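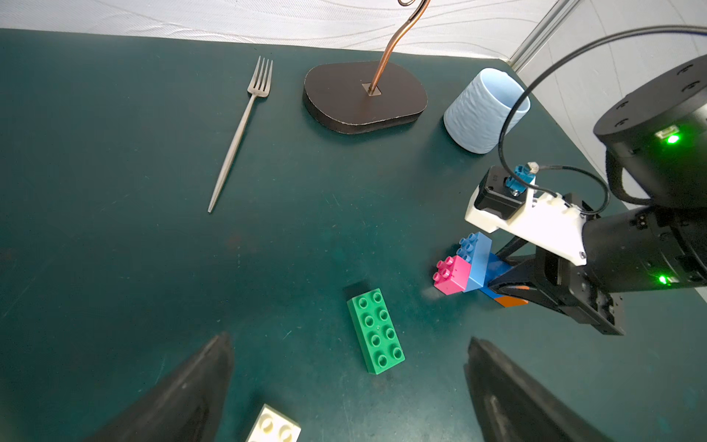
Chore robotics is the branch of robotics that deals with housework and light shop-floor jobs such as tidying, sorting and stacking. As of February no general-purpose machine does these jobs unattended in ordinary homes.

Progress

Gripping a single rigid object is the most developed skill. Cloth, cables and thin cutlery are harder. Toy bricks are a common test – they are cheap, and their studs demand close alignment.

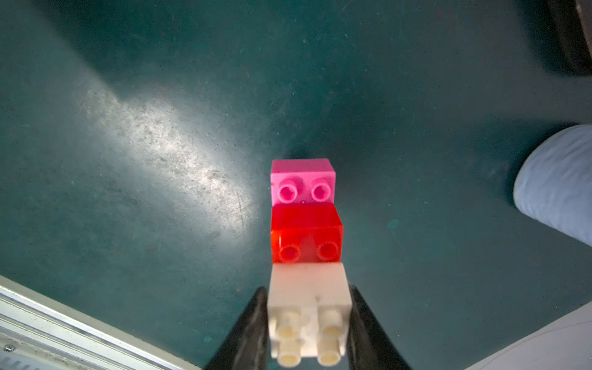 Three bricks held in a two-finger gripper. Photo: Amber Sugden

The Painemal list, drawn up by Ximena Tapia, names 66 household tasks. In a trial at the Uvier workshop, a two-armed system finished 11 of them without help. Clearing a mixed table was not among the 11.

Shop floors

Fixed layouts make the work easier. The parts packer Hamaline uses arms for bin sorting but keeps people on final assembly.

See also: Gutgate trials; Bin picking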